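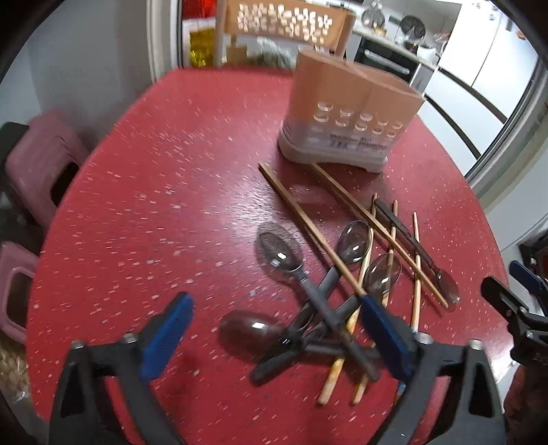
Llevamos desde octubre viendo pisos y por fin puedo contar algo concreto. Hemos visitado nueve. Siete los descartamos en la misma puerta o casi. De los otros dos, uno se vendió antes de que pudiéramos repetir visita y el segundo es el que nos tiene haciendo cuentas por las noches.

Está en la calle Drusora, tercer piso con ascensor, 224.000 euros. El anuncio decía 85 metros útiles, pero en el catastro salen 85 construidos y ahí ya van incluidas las zonas comunes. Reinaldo Guerra, el agente, lo reconoció sin problema cuando se lo pregunté, aunque el anuncio sigue igual.

Lo bueno: el salón da al sur, la cocina tiene ventana y la comunidad está al corriente de pagos. Pedí las actas de las tres últimas juntas y Guadalupe Meléndez, la administradora, me las mandó en una tarde. En la última se habla de cambiar la bajante del patio. Hay presupuesto pedido, sin aprobar. A este piso le tocarían 2.549 euros, y quiero que quede por escrito quién los paga si se vota antes de la firma.

Lo malo: las ventanas son las originales, con 40 años encima, y en el dormitorio pequeño se oye el autobús como si parase dentro. También hay que rehacer el baño. Nos han dicho que unos 30 días de obra, y viviendo allí no se puede.

El banco nos da el ochenta por ciento de la tasación, que todavía no tenemos. Si tasan por debajo del precio, la diferencia sale de nuestros ahorros y entonces el baño tendría que esperar. Las arras que proponen son del diez por ciento. Yo quiero una cláusula que nos las devuelva si no conceden la hipoteca, y Reinaldo dice que lo tiene que consultar con la propietaria.

Volvemos la semana que viene, a las ocho de la mañana, para oír el tráfico a esa hora. Llevaré el metro para medir el hueco de la nevera, que la otra vez se me olvidó.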